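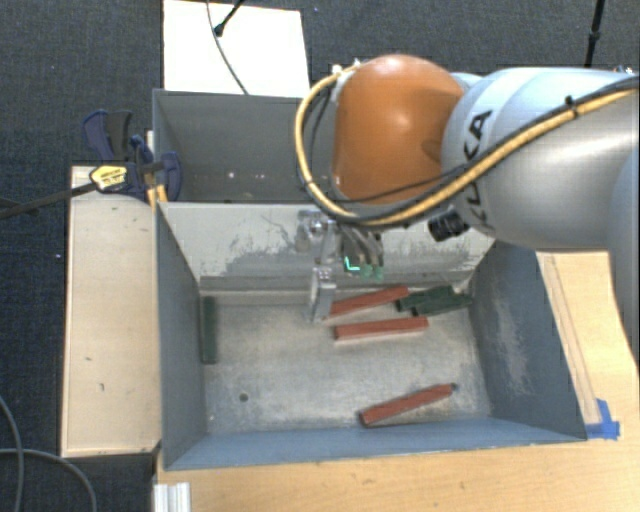

2020년 1월 28일

쪽 염색 작업 노트, 아홉 번째 항아리

아침에 뚜껑을 열었더니 냄새가 어제보다 한결 순해져서 기분이 좋았다. 지난주 내내 시큼한 기운이 돌아 속을 태웠는데, 밀기울을 줄이고 석회를 조금씩 나눠 넣은 것이 맞는 방향이었던 모양이다. 표면에 구릿빛 막이 얇게 떴고, 저어 보니 밑에서 올라오는 물은 탁한 연두색. 거품은 아직 좀 성글다. 여덟 번째 항아리 때는 이쯤에서 욕심을 내어 바로 천을 넣었다가 물이 금방 지쳐 버렸으니, 이번에는 하루 더 기다릴까 하다가… 결국 못 참고 시험 천만 넣어 보았다.

시험 천은 Veltden에서 받은 모시 자투리와 집에 남아 있던 무명 두 가지. 미지근한 물에 충분히 적셔 꼭 짠 다음 15분 담갔다가 꺼내 바람을 쐬었다. 모시는 꺼내자마자 색이 돌기 시작해서 금세 고운 옥색이 되었는데, 무명은 접힌 자리에 얼룩이 졌다. 풀기가 덜 빠진 탓인 것 같다. 정련을 다시 해서 내일 같은 시간으로 한 번 더 넣어 볼 것. 무명은 늘 이렇게 사람을 두 번 일하게 한다.

Efua Acheampong 씨가 보내 준 Abugri 쪽 가루도 드디어 뜯었다. 편지에 적힌 대로 500그램 봉지인데, 우리가 쓰던 것보다 입자가 곱고 색이 약간 붉다. 먼저 미지근한 물에 개어 하룻밤 두라고 하셔서 작은 유리병에 따로 풀어 놓았다. 여름에 오셨을 때 이분이 천을 물속에서 펴는 손놀림을 보고 다들 넋을 잃었던 기억이 난다. 손끝으로만 살살, 물 위로 공기를 끌고 들어가지 않게. 나는 아직도 마음이 급하면 손부터 첨벙거린다.

Jadmont에서 주문한 스카프 건은 색 번호 139로 맞추기로 했으니 옥색보다 두 단계는 더 깊어야 한다. 짧게 여러 번 담그는 쪽이 길게 한 번보다 문질렀을 때 덜 묻어나는 것을 8월 시험에서 보았으니 이번에도 그렇게 갈 생각이다. 다만 그때는 날이 더웠고 지금은 항아리 온도가 밤새 뚝 떨어진다. 담요를 한 겹 더 둘렀다. 오후에 들르시는 분은 젓지 말고 온도만 재서 벽 종이에 적어 주세요!

내일 할 일
무명 다시 정련, 헹굼물 넉넉히
모시 조각 반으로 잘라 한쪽은 볕 드는 창가, 한쪽은 서랍에 (바램 비교)
Ukton에 석회 재고 문의
개어 둔 Abugri 가루 상태 보고 Efua 씨께 답장. 지난번 답장이 너무 늦어서 이번에는 꼭 바로 쓰기

고무장갑 왼쪽이 또 샌다. 손톱 밑이 파래서 저녁 먹을 때 한참 들여다보았다.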